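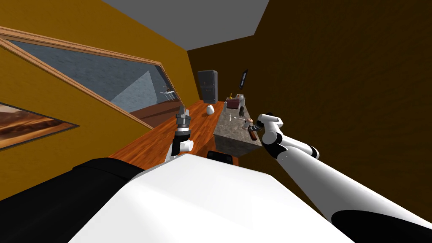 Kitchen, yellow wall and brown wall.

Reading time: 2 min
Last updated: Friday

October, late evening

Today I walked from Enadville to Moulin by the old canal, and my legs are telling me about it now. I wanted to write before sleeping, because when I leave it to the next day I only remember the food.

The bus to Enadville was almost empty. I had my dictionary in the bag, the small one, but I did not open it. In the first village I asked a man for the path and I said "towing path", and he said "towpath", very kindly, two times. So this is my word of the day. I have now 243 words in the back of the notebook. When I came to this country I wanted to reach 3000 before the first winter, and I see that I was a very optimistic person.

The canal is brown and slow at this time of the year. There were leaves on the water, so many that a dog tried to step on them and went in up to its neck. Its owner was laughing so much that she could not help. After the second lock the path becomes narrow and there is mud on the left side, and I walked there like a heron. 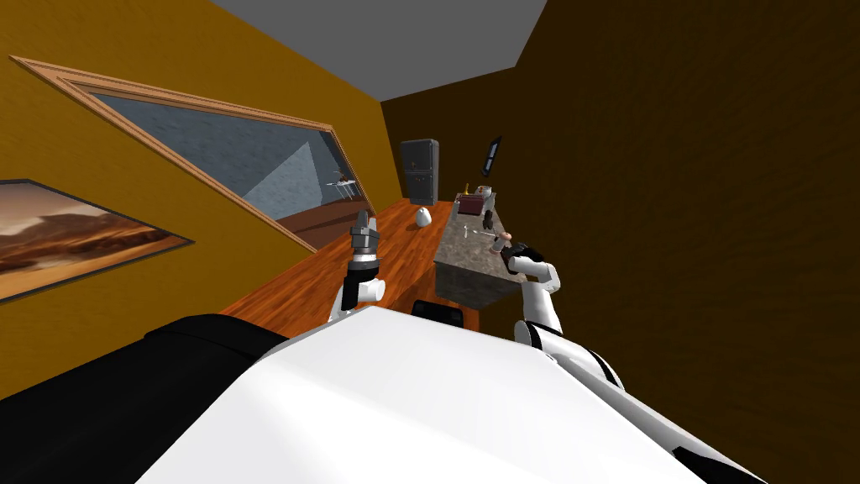 At the lock I ate my bread and cheese and watched a boat go down. It takes a long time and I like that. The water goes out, the boat sinks little by little, and the people on it keep talking to you while they go lower and lower. They had come from Jisovham and they wanted to be in Pornton before dark. I do not think they managed it – the light was already going when I passed the mill.

I thought a lot about my grandmother on the way. She also walked everywhere, and she always carried an onion in her pocket against colds. I never asked her if it was for eating or only for carrying. It is strange which questions remain.
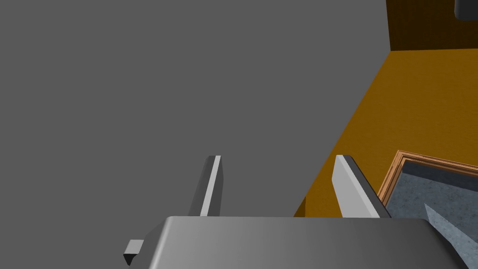 In Moulin the tea room was closed, but the bakery had one table. Tea and a bun with currants, and I paid 80 pence too much because I mixed up the coins again. The girl ran after me in the street to give it back. I was a bit ashamed, but also glad.

My left boot lets the water in. I must take it to be repaired, or buy new ones, but I dislike new boots very much. Tomorrow I stay at home and write the letter to my sister, which I promised already in summer.

Recent entries
The wrong train to Pornton
Blackberries, and a wasp
Rain in Jisovham
My first 2 weeks with the notebook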